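Setting up the Dalley wrist camera kit for counter work
Urnatness Automation support notes, March 2024

These notes cover fitting and checking the Dalley wrist camera kit on a two-finger gripper, as supplied with the Melnyk arm package. They assume the arm is already bolted down, homed and able to jog at low speed. If you bought the kit on its own, read the cable section first, as the strain relief for third-party arms ships separately.

What you need

The kit box holds the camera module, the bracket, a short lead, a longer lead and 8 cap screws. You will also want a hex driver, cable ties and a flat test card. Firmware older than the January release will stream video but will not save the exposure lock.

Step 1. Mount the bracket

Power the arm off at the wall. Seat the bracket on the wrist flange with the notch facing the gripper and start every screw by hand before tightening any of them. Tighten in a cross pattern. A bracket pulled down on one side first will sit slightly crooked and the calibration in Step 4 will fail with a tilt error.

Step 2. Route the leads

Run the short lead from the module to the wrist connector. The long lead follows the arm back to the controller. Leave a loop at each joint and turn the wrist slowly through its full range before fixing the ties. The lead must not go tight at either end of travel.

Step 3. Set the viewing angle

Loosen the pivot and jog the gripper to 275 mm above the counter. Tilt the module until part of a finger and the work surface are both in view. Some housing along the top is normal and useful, as it gives a fixed reference when you review footage later. Tighten the pivot.

Step 4. Calibrate

Lay the test card flat, start the routine from the Tools menu and let it collect 100 samples. Keep hands and loose items off the card while it runs. Stone and tile both throw glare, so switch off any lamp that reflects straight back into the lens. Lock the exposure once the routine finishes.

Step 5. Check the view over a real layout

The test card says nothing about clutter. Set out household items of different heights, including something dark and something glossy, and jog over them with the live view open. Save one view with an item close to the lens, one with a possible grasp target, and one from a fixed camera away from the arm.

Wrist view, wrist view, fixed view:

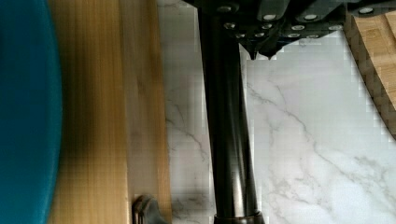
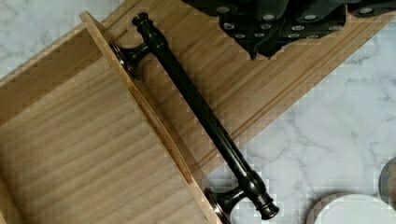
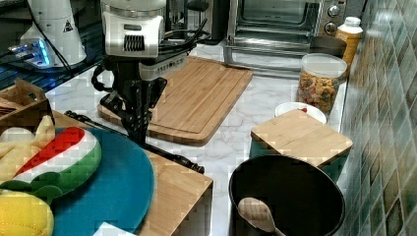 Items very near the lens will go soft. The module has a fixed focus and no setting will change that. If a target stays blurred at your normal approach height, raise the approach point and run the check again. Fine print on small parts may also be unreadable, so don't rely on the wrist stream for labels.

Blocky patches in the stream come from compression. Open Stream Settings, raise the bit rate by one level and watch for dropped frames. If frames drop, go back a level and try the wired connection before you lower the resolution.

Step 6. Save the profile

Save the camera angle, exposure and bit rate under one profile name. The controller keeps 2 profiles per tool, and a third will overwrite the older one without asking. Export a copy to your computer if you swap grippers often.

Common faults

No picture after power-up: reseat the short lead at the wrist end, then restart the controller.

Picture freezes during wrist rotation: the long lead is too tight. Repeat Step 2.

Tilt error: loosen the bracket fully and repeat Step 1. Loosening only the high side rarely fixes it.

Colour shifts between runs: the exposure lock was not saved. Check the firmware version, lock again and re-save the profile.

Replacement brackets and leads can be ordered from the Purkdale service centre. Quote the serial number on the underside of the module, as early brackets use a different screw length.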